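Progress Report to the Hudham Fund
Household Handling Project, Todport Site
19 May 2021

Period covered: from the March report to date

1. Summary

Equipment purchasing is mostly on plan. The hand-held grippers have been bought and are in use. The arm purchase has been held back one quarter, and we ask the Fund to agree to move part of the arm budget into spare parts and storage. The total grant does not change. The items needing a decision are in section 6.

2. Hand-held grippers

The March report listed two options: a finished unit from Dunder, or a kit from Tefera that we would assemble ourselves. We went with Dunder. The Tefera kit was cheaper per unit, but the quote left out the finger pads and the mounting hardware, and once those were added the difference was small. Assembly would also have taken staff time we had set aside for sessions.

Two grippers were delivered and both passed the bench check. One had a stiff linkage and went back for adjustment. It was returned within the warranty terms at no cost to the project, though we paid shipping one way. Shipping is charged to the contingency line.

3. Sessions

Work with cloth started first, as set out in the work plan. Sessions are run at floor level in furnished rooms with everyday household goods left in place. Operators pick up, move and spread towels, small blankets and similar items by hand with the gripper, and the recordings are checked before they are added to the project set. To date 1,034 recordings have been accepted. The work plan called for 2,000 by the end of the grant year, so we are slightly ahead.

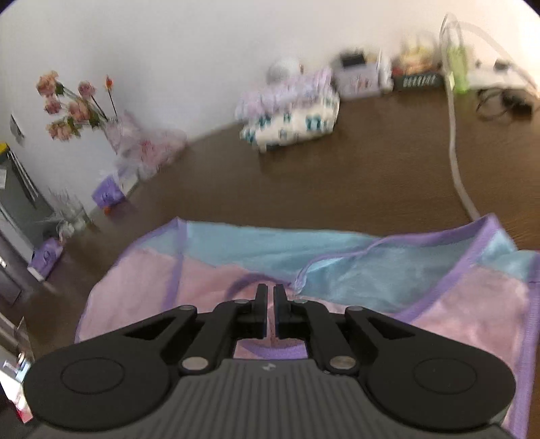 Gripper above a pink and light blue cloth during floor-level work.

The main cause of rejected recordings is the operator moving too quickly at the start, before the fingers are in position over the cloth. The written instructions were changed in March and the rejection rate has dropped since then. The second cause is full storage cards, which is a purchasing matter and is covered below.

Cloth is harder on the fingers than we planned for. The original budget allowed one replacement set per gripper for the year. Each unit has already used its set. We do not think this is a fault in the product – the supplier's guidance was written for boxes and bottles, and dragging fabric along a floor is a different kind of use.

4. Robot arm

The arm was to be ordered this spring. We have asked Dunder to hold the quote. There are two reasons. The lead time has gone from six weeks to about 60 days, and the room at Todport that will hold the arm still needs an electrical inspection. Taking delivery before the inspection would mean paying for storage off site and would start the warranty clock while the arm sat in a crate.

Tefera has also been asked to quote for an arm of the same reach. Their first reply did not include the controller or the safety stop. A full quote has been requested on the same terms as the Dunder one so the two can be compared line by line. If the Tefera arm is chosen, the gripper mount would have to be made locally, and we have asked a machine shop in Todport for a price on that.

5. Budget position

Hand-held grippers: spent, slightly under budget.
Replacement fingers and pads: budget line fully used.
Storage cards and drives: fully used. One further drive is needed before summer.
Robot arm and controller: nothing spent. Quote on hold.
Room preparation: part spent. Inspection fee still to come.
Household items for sessions: under budget. Most of what was needed was already on hand.
Contingency: one charge, for return shipping.

6. Decisions requested

We ask the Fund to approve a transfer of $2,000 from the arm line. Most of it would buy replacement fingers for the rest of the grant year, and the remainder would pay for the drive. Both arm quotes are expected to come in low enough to allow this, but if the final price is higher we would drop the extended service plan and not ask for more money.

We also ask that the arm purchase deadline be moved back one quarter.

7. Next period

Cloth sessions continue. Work with rigid items such as boxes and bottles begins once the new fingers arrive. The room inspection will be booked as soon as the electrician confirms a slot, and the quote comparison will be sent to the Fund ahead of the next report – it does not need to wait for the full document.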